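About Cullinane

Cullinane is a comedy school above a tile shop. We teach stand-up on weeknights to people who mostly have other jobs, and we're suspicious of a lot of what gets said about teaching stand-up, including some things that used to be on this page.

The old version said anyone can be funny. We took that down. Plenty of people are funny at dinner and die at a microphone, and a few dull dinner guests are terrific on stage. A course can get you writing every week and getting up in front of strangers. Whether it makes you funny, we can't say, and we'd be wary of any school that can.

Signe Haugland started the place after taking three courses elsewhere, each of which ended in a "showcase" packed with the students' own relatives. She got huge laughs at all three. Then she did an open mic at the Votside and got none. Our students now do their first set there, or somewhere like it, by week four, and we ask families to stay home until the end of term.

Classes are capped at 9. You bring in new material every session, even if it's bad, and the group goes through it line by line. We don't hand out a formula. The rule of three gets one evening, mainly so you can spot it when other comics lean on it.

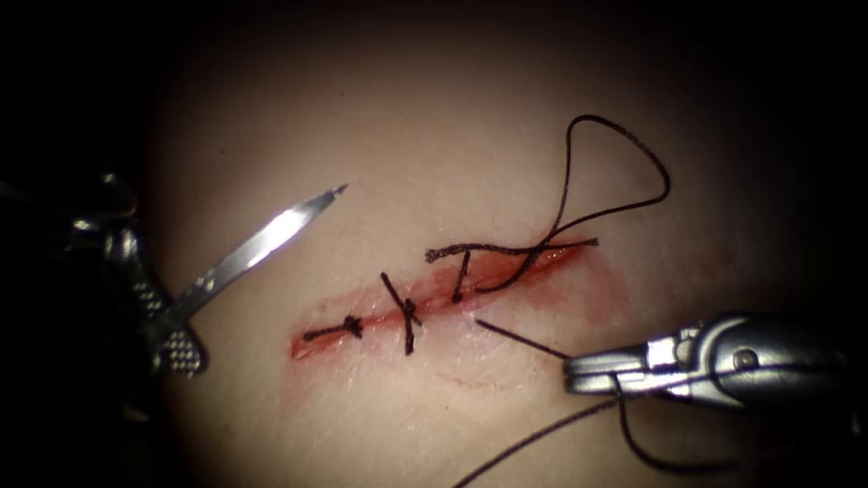
Nimal Begum disagreed with the no-formula policy and told us so in the June feedback forms, writing that structure was the only thing that got her through a silent room and that we were being snobs about it. She may be right. We added a second evening on structure and we're still not sure it helps.

As for results, schools like to list alumni. We could do that, but most of the names would be people who were already gigging when they found us, and taking credit for them seems like a stretch. Of the last 22 people to finish, almost half still perform. We have no idea what the number would be without the course.

We don't have an agent, a TV connection or a secret handshake with the clubs. If somebody offers you those things with a course fee attached, ask which club and then call it.

The beginner course costs the same for everyone, with a deposit of $100. If you hate the first night, tell us before the second and you'll get it back.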